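Quiénes somos

Altasa: planificación y presupuesto de celdas robotizadas de dos brazos
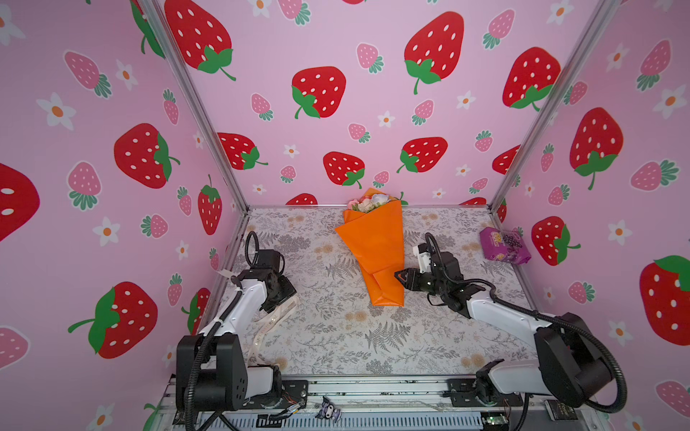 Altasa asesora a talleres, centros de formación y laboratorios que van a comprar su primera celda robotizada o a sustituir la que tienen. No fabricamos brazos ni cobramos comisión de quien los fabrica. Facturamos horas de estudio, y el resultado que entregamos es un documento de compra: especificación, presupuesto desglosado, calendario y criterios de aceptación.

La empresa la fundó Theda Wendt tras varios años en el departamento de compras técnicas de Fuchs, un taller de utillaje. Rhiannon Gwilliam se incorporó después y dirige la parte de integración: bastidores, cableado, alimentación y puesta en marcha. Trabajamos desde una nave en Brellham, con una zona de ensayo y un pequeño almacén de repuestos.

Qué estudiamos

El encargo habitual es una celda de sobremesa con dos brazos ligeros sobre un mismo carril de perfil de aluminio ranurado, destinada a tareas de manipulación de objetos irregulares: ramos, bolsas, cintas, envases blandos. Son piezas que se deforman al agarrarlas y que obligan a revisar la elección de la pinza antes que la del brazo. Un cliente que llega con el modelo de brazo ya decidido suele tener sin resolver la apertura de los dedos, el recorrido del cable y la posición de la cámara de muñeca.

El estudio previo comprende la medición del puesto, la lista de objetos que se van a manipular, el peso y las dimensiones máximas de cada uno, el alcance solapado de ambos brazos y el consumo eléctrico en el peor caso. Con esos datos se redacta una especificación que cualquier proveedor puede ofertar en igualdad de condiciones.

Cómo presupuestamos

El presupuesto se divide en 5 partidas: brazos y pinzas; bastidor y cerramiento; electrónica y alimentación; visión; repuestos y consumibles. La mano de obra de integración se valora dentro de cada partida y no como un importe global al final, de modo que se pueda comparar una oferta con otra línea a línea.

La partida de bastidor y cerramiento es la que peor se calcula en las ofertas que recibimos. Incluye perfiles, escuadras, postes de esquina, paneles, revestimiento de las paredes y superficie de trabajo. Si el cliente prevé cambiar con frecuencia los fondos o los tapetes, conviene presupuestar juegos completos desde el principio y definir un sistema de fijación que permita sustituirlos sin desmontar los postes. Para una celda de sobremesa reservamos 900 euros en este concepto, sin contar el carril.

En repuestos recomendamos, como mínimo, un juego de dedos por pinza, un motor de cada tamaño, una placa controladora y mangueras de cable para ambos brazos. El cable que rodea la muñeca trabaja a flexión continua y se trata como consumible. En el plan de mantenimiento se le asigna un intervalo de revisión de casi 3000 ciclos, que después se ajusta con el registro del propio cliente.

Calendario de compra

Los encargos se organizan en 2 fases. La primera termina con la especificación cerrada y la petición de ofertas. La segunda cubre la adjudicación, la recepción del material, el montaje y las pruebas de aceptación. No iniciamos la segunda sin la firma de la primera, aunque el plazo de entrega apriete. Los cambios posteriores se tramitan como modificación, con su coste y su efecto en fecha.

Para proyectos con cargo al presupuesto del año en curso, la especificación debe quedar cerrada en octubre. Los pedidos posteriores se planifican contra el ejercicio siguiente.

Software de seguimiento

Utilizamos Dorodov, una hoja de cálculo estructurada que desarrollamos para uso interno y que entregamos con cada proyecto. Contiene la lista de materiales, los plazos comprometidos, las referencias alternativas y el historial de averías. El cliente conserva el archivo y puede editarlo sin licencia.

Contacto

Las consultas sobre especificación y ofertas las atiende Theda Wendt. Las de montaje, cableado y repuestos, Rhiannon Gwilliam. Para una primera valoración solicitamos un plano acotado del puesto, la lista de objetos y el importe máximo disponible, con o sin impuestos, indicándolo.

Página revisada el 2025-09-27.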